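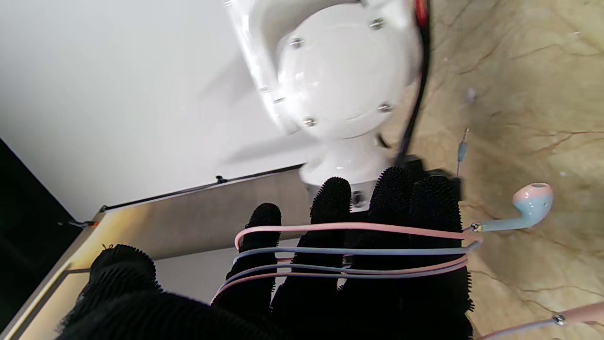 Ticket 1904: Donati 1105 digital piano, notes hang after the pedal comes up

Filed under: Keyboards & Pianos > Pedals and Sound > Solved
Print this ticket | E-mail this ticket
Posted Sunday by the ticket owner, last entry Sunday evening

Status: Solved
Instrument: Donati 1105, bought used
Pedal: Urnik sustain pedal, single
Software: Ziltidlow practice recorder on a laptop, connected by USB

What's happening

First of all, I love this piano. The low end is gorgeous and I've played more in the past month than in the whole year before. But ever since I swapped the old pedal for the Urnik, notes keep ringing after I lift my foot. Sometimes it's one note, sometimes a whole chord, and it takes another press of the pedal to clear it. It happens on every piano sound and on the organ too (very dramatic on the organ!).

It gets worse in the second half of a practice session. If I play for 20 minutes I can count on it happening before I'm done.

9:00 a.m. Power cycle

Turned everything off, unplugged the power supply, waited a minute, plugged it back in. Kept my foot well away from the pedal during startup, as the manual says the piano reads the pedal position when it wakes up. Played a slow hymn, lots of pedal changes. All good for two verses and then the last chord just hung there. So no luck, but at least the pedal isn't reversed. A reversed pedal would sustain with my foot off and go dry with my foot down, and mine works the right way around most of the time.

9:40 a.m. Pedal unplugged

Pulled the pedal out of the back and played without it. No stuck notes at all, through scales, fast repeated notes and the loudest chords I could manage. That clears the keys, I think. I was worried about the key contacts, so this was a big relief.

10:15 a.m. Laptop disconnected

Pedal back in, USB cable out, Ziltidlow closed. The hanging notes came back within a few minutes. I had half suspected the software was sending something back to the piano, but it does it with no computer in the room.

I did this round on earphones to spare the household, and they make it much easier to hear a note that's only just hanging on. Through the speakers the quiet ones get lost. If you're chasing the same problem, I'd really recommend listening this way.

11:05 a.m. Watching the pedal data

This was the fun part. Reconnected the laptop and opened the event list in Ziltidlow, which shows every message the piano sends. With a switch pedal I expected to see 127 when it goes down and 0 when it comes up. Going down was perfect every time. Coming up, I sometimes got 0, then 127 again right away, with my foot completely off. There's the stuck note!

1:30 p.m. Cleaning the plug

Wiped the pedal plug with a dry cloth and worked it in and out of the socket several times. The list looked cleaner for a while. Then the extra 127 came back.

2:10 p.m. Wiggle test

Held the pedal cable near the plug and moved it gently, foot on the floor. Nothing. Moved down to the other end, where the cable goes into the pedal body, and got a burst of 127s and 0s. Did it again with the same result. I've never been so happy to see bad data.

The Lavholm bench has a crossbar at floor level, and the cable was running under it. Every time I shifted my weight, the bar tugged on the cable right at the pedal. I creep forward on the bench when I get into a piece, so it makes sense that the trouble shows up later in a session.

4:00 p.m. New route for the cable

Ran the cable straight back from the pedal and up the piano leg, held with two fabric ties, with some slack at the bottom. Put the pedal on a scrap of rubber mat so it can't slide. Played for a full 20 minutes with the event list open and didn't get one stray message.

Follow-up, evening

Played another long session after dinner and it's still clean. Urnik support wrote back already (on a weekend, wow) and offered a replacement pedal, as the wire inside may be weakened where it was being pulled. I've said yes and will keep this one as a spare.

Settings, for anyone comparing: pedal type on the 1105 is set to Switch, polarity on Auto, local control on. I didn't need to change any of them.

Marking this solved. Now back to that hymn, with the last chord ending when I want it to.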